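Plush toy

A plush toy, also called a plushie, a stuffed animal or a soft toy, is a sewn figure made from fabric and filled with something soft. Most take the shape of an animal, a person or a made-up creature, and they range in size from charms small enough to hang on a bag to bears that need their own seat in the car. The word "plush" comes from the cloth itself, a fabric with a raised pile that feels like short fur, and over the years the name of the cloth became the name of the toy. People who collect them tend to say "plush" for one and "plush" for many, though "plushes" and "plushies" are both common and no one is likely to correct you.

Contents
1 Names
2 Fabric and filling
3 Shape and pattern
4 Faces
5 Tags
6 Small plush
7 Care and cleaning
8 Repair
9 Storage and display
10 See also

Names

In the United States "stuffed animal" is still what most families say at home, even when the thing in question is a loaf of bread with a smile. In Britain "soft toy" and "cuddly toy" are heard more often. "Plushie" began as a pet name and has spread a good deal, mostly through fans of cartoons and games, and it is now the word many younger owners use first. Shops like "plush" on its own, and you will see it on shelf signs and order forms.

The names that children give their own plush are another matter, and a lovely one. They often have nothing to do with what the toy is meant to be. A dragon may be called Pickle and a rabbit may be called Dog, and once the name has settled it is very hard to change it, as many a parent has learned after buying a second one.

Fabric and filling

The outside of a plush toy is its shell. Older bears were often made of mohair, a goat's-hair cloth that is hard-wearing and a little scratchy, and a few makers still use it for collectors' bears. Most plush today is polyester, which takes dye well and can be brushed, clipped or left smooth. Minky is a short, dense, very soft polyester cloth that home sewers are fond of (and that sheds tiny fibers over everything you own while you cut it). Fleece is cheaper, stretches more, and doesn't fray, so it is a good first cloth for beginners. Velboa has a short, flat pile and is often chosen where small details have to show clearly. Felt is used for little parts such as tongues, claws and the insides of ears.

Pile has a direction. If you stroke the cloth one way it lies flat, and if you stroke it the other way it stands up and looks darker. Pattern pieces are normally marked with an arrow so that all the fur runs the same way, usually down and away from the nose. A piece cut the wrong way round will look like a different color from its neighbor, even though it came off the same bolt.

Inside, the most common filling is polyester fiber, a springy white fluff sold by the bag. Kapok, cotton, wool and wood wool were all used in the past, and wood wool is the reason that some very old bears crunch when hugged. Plastic pellets may be added to the seat or the paws so that a toy sits up properly, and these ought to be held in an inner bag of their own. A firmly filled toy keeps its shape on a shelf; a lightly filled one is nicer to sleep with. Makers spend a surprising amount of time on this choice, and owners have strong feelings about it.

Shape and pattern

A plush toy begins flat. The designer draws a figure, decides where the seams will go, and turns it into paper pieces that will make a rounded form once they are sewn together and turned right side out. Darts, which are small wedges taken out of a piece and sewn closed, give a head its roundness. A long strip called a gusset, running from the nose over the top to the back of the neck, does much the same job in a traditional bear.

Modern character plush usually has a large head and a small body, with short, stubby limbs. This gives it a babyish look that people respond to very quickly, and it also leaves more room for the face. Arms and feet may be sewn into the main seams or made separately and attached by hand. A belly panel, wing or muzzle in a paler cloth is a favorite touch, as it breaks up one big area of color and tells the eye where the front is.

Jointed toys are built differently. Their heads and limbs turn on disks fastened inside the body, and they are a good deal more work to make and to mend.

Faces

Ask anyone who makes plush what the hardest part is and there's a good chance the answer will be the face. Moving an eye by a few stitches can make a sweet creature look worried or cross. Makers often pin paper eyes in place and leave the toy on a table overnight so they can look at it again in the morning with a rested mind.

Eyes come in several kinds. Glass eyes on wire loops are found on antique and artist bears. Plastic safety eyes have a post that goes through the cloth and locks behind a washer, and despite the name they are usually not advised for babies. Embroidered eyes have no hard parts at all. They can be worked by hand or stitched by machine, and a machine can lay down several colors, so that a dark pupil, a bright ring and a white highlight are all done in thread. That little white highlight does more than its size would suggest, and an eye without it can seem rather sleepy.

Mouths are mostly a simple line of stitching. A short curve in brown or black is enough.
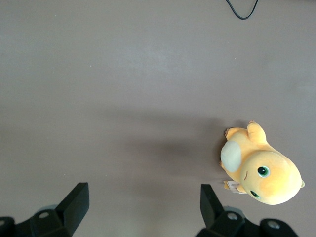

Wiremville Toy Library · Plush and Soft Toys Group

Yellow plush with green embroidered eyes, a stitched brown mouth and a cream-white patch. A small white tag shows at the seam.

Tags

Many plush toys have two kinds of tag. The hang tag is a card fixed on with a plastic loop or a string, and it carries the brand and sometimes the character's name. The sewn-in tag, known among collectors as the tush tag from its usual place on the toy, is a small piece of ribbon or woven cloth caught in a seam. It commonly gives the maker, the materials and the washing advice.

Collectors like both tags to be present and clean. Families more often cut the sewn-in one off, or find that a child has adopted it as the best part of the whole toy and rubs it between two fingers at bedtime until the print is gone. Sepehr Moradi, who writes the library's sewing notes, suggests copying the washing advice onto a card before it wears away.

Small plush

Small plush deserves a few words of its own. Charms and palm-sized figures take very little cloth but are fiddly to turn and fill, and a seam allowance that is fine on a big bear will make a tiny paw too stiff to turn at all. A pair of blunt tweezers is a great help, and so is patience. Horns, antennae and tufts are often left unstuffed, or made from a folded scrap.

The library's own small plush live in a Kandby drawer chest near the window, and 36 of them can be borrowed at a time. Each goes home in a cotton bag with a name card, and the bags were sewn from the last of the Bañuelos curtain cloth, which is why so many have half a leaf on them.

Care and cleaning

Read the sewn-in tag first if it is still there. Plush with no electronics, no cardboard and no glued parts can often be washed by machine, in cold water on a gentle cycle, inside a tied pillowcase or mesh bag. Mild detergent is plenty. Leave out the fabric softener, which coats the pile and makes it clump.

Air drying is kindest to the fibers. Press the water out in a towel without twisting, tease the toy back into shape, and set it somewhere with moving air, turning it every so often. Hot dryers can melt the tips of polyester fur, and once that has happened no amount of brushing will bring it back. A toy can feel dry on the surface while the filling is still damp, so give it longer than you think it needs.

For surface marks, use a barely damp cloth and work with the pile. When the toy is dry, a soft brush will lift the fur again. Mohair, wood wool and anything old or precious should stay out of the washing machine altogether.

Repair

Most damage is a split seam, and most split seams can be closed with a ladder stitch, which passes from one side of the gap to the other and disappears when the thread is pulled snug. Use strong polyester thread in a matching color, pull the fur out of the seam with the tip of the needle afterward, and add a little fresh filling if the toy has gone thin.

Thin necks are a frequent complaint in much-loved plush, as the filling moves away from the spot where the toy is carried. The usual cure is to open the back seam a short way and pack new filling up into the neck in small pinches. Trinidad Belmonte runs the mending table at the library from September onward, and she asks owners how much of the old floppiness they want to keep before she picks up her scissors. Some want all of it.

Storage and display

Keep plush out of direct sun, which fades yellow, pink and pale blue very noticeably. Clean toys can be put away in cotton bags or lidded boxes with a sheet of acid-free tissue. Vacuum bags save space but crush the pile, and a long stay in one can leave creases. Open shelves are perfectly good so long as someone dusts them, and an Esero hanging net will hold a great many light toys in a corner where nothing else would fit.

See also

Amigurumi
Rag doll
Sock toy
Teddy bear
Ladder stitch
Borrowing and returning soft toys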